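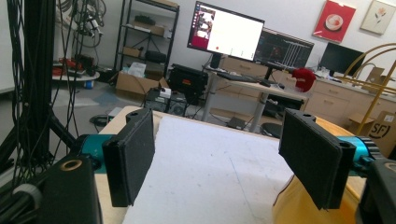 According to Toshiko Sugawara, the Takagi door unit was "never meant to be a lock", and most of the arguments over the system come from people treating it as one.

Takagi is a wander-alert system for care homes and small hospitals. Made by Zidport, first fitted in Urnville. It tells staff when a resident wearing a tag goes near a monitored door. Does not hold the door shut by itself, though it can be wired to a magnetic lock if the site has one.

Overview

Three main parts — tag, door unit, ward display. The tag is worn on the wrist or sewn into clothing. The door unit sits above the frame and listens for tags. Alerts go to the ward display and, on newer sites, to staff handsets as well. A single controller handles up to 100 tags and 13 doors. Larger buildings need a second controller, linked by network cable.

History

Work began at Ultow, a small alarm firm later bought by Zidport. The early version used a floor mat at each exit. Too many false alerts, mostly trolleys and visitors. Gijs Jansen redesigned it around the tag and dropped the mats altogether, although a few older sites kept them as a back up.

The Urnville installation covered 239 beds over two buildings. Existing call wiring was reused on the ground floor; upstairs had to be recabled.

Operation

Each tag sends a short signal every few seconds. When a door unit picks it up, the controller checks the resident's settings. Some residents are allowed through certain doors at certain hours, some only with a member of staff. If the rule is broken the display shows name, door and time. Alert stays up untill it is cancelled at the door, not from the desk. Night staff at Urnville asked for this to be changed and it was not.

Battery warnings show on the same screen, in yellow. Tags are swapped whole, the cells are not replacable.

Reception

Shuk-fan Tu compared it with older mat systems and found it quieter at night, but criticised the handset tone as too close to the ordinary call tone. Mayu Chiba raised the question of consent, particularly for tags sewn into clothing. Zidport's guidance now asks homes to record who agreed to the tag and when it is next to be reviewed.

Cost has been another complaint. A starter set was listed at 2,850 pounds, fitting not included.

See also

Nurse call system
Bed exit sensor
Access control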